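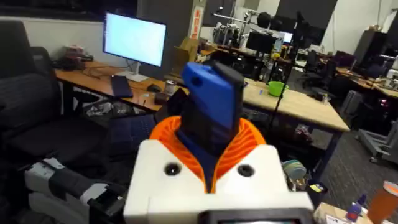
# Room 201, Sostell: desks, chairs and the long bench

By Ashraful Matubbar

Room 201 is on the second floor of Sostell, at the back, over the loading bay. These pages are a record of how the rooms in the building are furnished and used. The ground floor was done in the spring and the stairwell rooms after that. Room 201 comes next in the list, though it has been in use for longer than most of the others.

The room started as a store for a flooring wholesaler. When the wholesaler moved across Brirndale the shelving was taken out and the walls were painted pale. Very little was planned after that. Furniture came up in the goods lift when there was money for it or when somebody downstairs was getting rid of something, and it stayed where it was put down. The one fixed idea was that the computer work would go along the wall and the making would go in the middle, and that has held.

## The wall desk

The desk runs along the left-hand side as you come in. It has a light wood top and was bought from Ronik, the office clearance place on the ring road, at a time when they had more desks than floor. The top is 75 cm from the ground. That suits most people for typing and is too low for anyone who wants to stand and solder, so nobody solders there.

The monitor is on a white stand. Before the stand arrived it sat on two reams of paper, and whenever the printer ran out the screen got lower. The keyboard is left at an angle, and the mouse is to the right of it. Left-handed users move the mouse across and are asked to move it back.

The far left end of the desk is where things collect. Equipment and boxes get stacked against the wall there, and papers and bags go underneath. There is a clear-out every December. It takes a morning, and most of what comes out from under the desk goes into the paper bank in the yard. Bags with a name on are kept until the new year and then go down to reception.

The metal can near the right-hand end has stayed put through several clear-outs. I have left it where it is for this page too.

## The pillar

A tall pillar stands past the monitor. Every room on this side of the building has one in a slightly awkward place, and in 201 it does a useful job by dividing the desk from the rest of the floor. The vertical sign on it is red and white. Signs were put up through the whole building in one go, and the pillars were chosen because they can be seen from the door of each room.

Cardboard boxes tend to gather at the foot of it. The cleaner has asked that they be flattened if they are going to be there overnight.

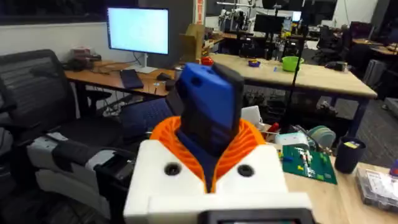 *6 min read*

## Chairs

The chairs don't match. There is a large black mesh one, which most people go for first, and one with light grey padding and thick black arms. A blue mesh chair usually ends up between the desk and the middle of the room. They were bought at different times and from different places, and the only thing they were meant to have in common was that they could be wheeled.

Mesh has worn better than padding in this building. The downstairs rooms were fitted out with padded seats throughout, and a good many of those have split at the front edge where people's legs rub. Mesh doesn't hold dust in the same way, and a vacuum with the brush end on will deal with most of it. Padded ones need doing with a damp cloth and then leaving alone until the next day.

Arms are a matter of taste. With the desk top at 75 cm, a chair with high arms won't go under it, so it sticks out into the walkway. I measured this when we were deciding whether to buy more, and a gap of 600 mm behind a pushed-in chair is what you want if someone is going to carry a box past without turning sideways. Some afternoons we have it and some afternoons we don't.

A few notes for anyone furnishing a similar room:

- Try the chair at the desk it will be used with. A chair that feels right in a showroom can have its arms jammed against the underside of the top.
- Hard castors are noisy on a bare floor. Soft ones cost a little more and can be swapped in by hand.
- Gas lifts do wear out. Ours are replaced by Miah, who also do the door closers, and it is cheaper than a new chair.
- Put the heaviest chair nearest the wall. It moves less often.

People do drag chairs over from the desk to the benches, although the heights are wrong for it. There were stools at one time. They were borrowed for an open evening on the ground floor and are now part of the ground floor.

## The benches

The benches are the main reason people ask for 201. The workbench in the middle has a pale top on dark metal legs, and it is plain and heavy and doesn't rock. Getting it up here took a whole morning. The legs went in the goods lift and the top came up the stairs, with a rest on each landing, and the marks on the first-floor wall are from that day.

Miah built the frame to our drawing. The drawing was mine and had a mistake in it, a rail set too low for anyone's knees, and they rang up to ask about it before cutting anything. I would recommend them for that call alone.

A butcher-block top is a lot of long strips glued side by side. It is a kitchen material to most people, but it makes a good work surface. It is kind to printed parts and small tools, and if somebody does put a gouge in it you can sand that one place and carry on. White laminate was the other option and would have been easier to wipe. It would also have chipped at the corners, as it has in the room below, and once it chips there is no putting it right.

The wood has its faults. It marks, and it moves a little with the heating, more so in the first winter than since. The grain makes it hard to find a small dark screw once you have dropped one, so the habit is to work with a bowl or a tray beside you and put things straight in it. Brightly coloured ones are best. Anything bright green gets found again quickly on that wood, and for the same reason a fair number of the loose parts in this room get printed in strong colours.

The upkeep is simple enough. The top gets a light sanding with fine paper, along the grain, then a wipe down, then oil put on with a rag and taken off again after a quarter of an hour. The rags are laid out flat in the yard to dry. We do this twice a year and would do it more often if the surface could be cleared more easily
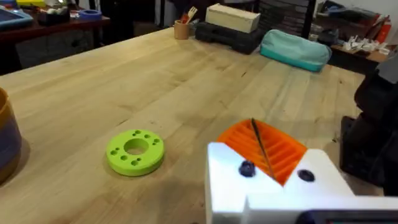 than it can. Clearing it is the longest part of the job. Everything along the back edge has to go somewhere, and the only somewhere is the wall desk, which is already full at one end. What happens in practice is that half the top is cleared and oiled, everything is shifted over, and the other half is done the next day. You can tell for a week or so which half was done first and then it evens out.

Knots and streaks are left as they are. One early user filled a knot with coloured resin, which looked well enough, but it stood slightly proud of the wood and anything flat set down over it would rock. It was scraped back level.

The plank lines are handy for lining things up by eye. They are no good for measuring. The strips are not all one width, and anyone who has tried to use them as a ruler has had to start again. There is a steel rule on a hook by the door.

Round things are the usual nuisance on a long flat surface. Discs and rings stay where they are if laid flat. Pots and tubs are better kept towards the side, away from elbows, and anything with a lid should have its lid on.

## Light

The light in 201 is even for most of the day. It is a good room for close work in the morning. By four in the afternoon in December the ceiling lights are doing all of it, and small parts throw a soft shadow that can hide the line you are trying to cut to. A clip-on lamp helps. There are lamps in the cupboard on the landing - sign the sheet if you take one, and bring it back with its bulb.

The monitor is the brightest thing on that wall when it has a blank page up. People working late at the bench have asked for it to be switched off when it isn't wanted, and there is now a note to say so.

## Using the room

201 can be booked by anyone with a Sostell key. Half days run from nine until one and from one until five. Evenings are by arrangement with me. The goods lift takes 600 kg and has to be asked for the day before, as the loading bay is shared with the bakery.

Please leave the chairs on the desk side when you finish and keep the walkway by the pillar open. Oil, rags and fine paper are on the bottom shelf of the landing cupboard. If you find a new mark on the bench, there is no need to report it.

The next page in this set will be the print store on the same corridor, once its shelving is up.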